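Chapter 4
Colour Cosmetics: Pigment, Base and Finish

By the end of this chapter you should be able to name the main parts of a powder eyeshadow, explain why two shades that look alike in the pan can behave differently on the skin, and carry out a simple swatch test and record the results.

4.1 What is in a powder

A pressed powder is mostly filler. Talc and mica are the usual ones, and they give the product its bulk and its slip - the way it moves under a finger or brush. The colour comes from pigments, of which the iron oxides (red, yellow and black) are the most common. By mixing these three with white you can reach nearly all the browns, taupes and beiges sold as neutrals. A binder, often a light oil, holds the powder together once it has been pressed.

The amounts matter. A matt shade might hold 30 per cent pigment, while a sheer one made on the same base holds far less. Too little binder and the powder crumbles in the pan. Too much and it develops a hard, shiny skin, known in the trade as glazing, which a brush cannot pick up.
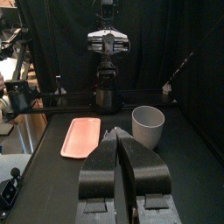 Finish is the word used for how a colour handles light once it is on the face. A matt finish scatters light in all directions and looks flat. A satin finish gives back a little of it, in a wide band with blurred edges, and a metallic finish gives back a lot in a small, bright patch. Black is a good colour to learn on, as there is no hue to distract you. Look at the left finger of the black gripper, where the broad, rounded lower part has a soft band of reflected light across it, and compare that with the greyish, worn point at the top. When you describe a black shadow in your notes, write down the finish as well as the depth. "Black, satin" tells a colleague much more than "black".

4.2 Undertone

Undertone is the slight lean of a colour towards pink, yellow, or neither. Two mid-browns can match in depth and still look quite different beside each other. Evander Gillies, who taught shade matching at Grundcombe, had his students sort 66 brown swatches into warm, cool and neutral before he let them open a palette. Most students placed the rosy browns easily and had trouble with the olive ones.

Undertones are best judged in daylight, on bare skin, with a white card held next to the swatch.

Key terms: binder, filler, finish, glazing, pigment, slip, undertone

Before you go on to 4.3, swatch three neutral shadows of your own on the inner arm and note the depth, undertone and finish of each.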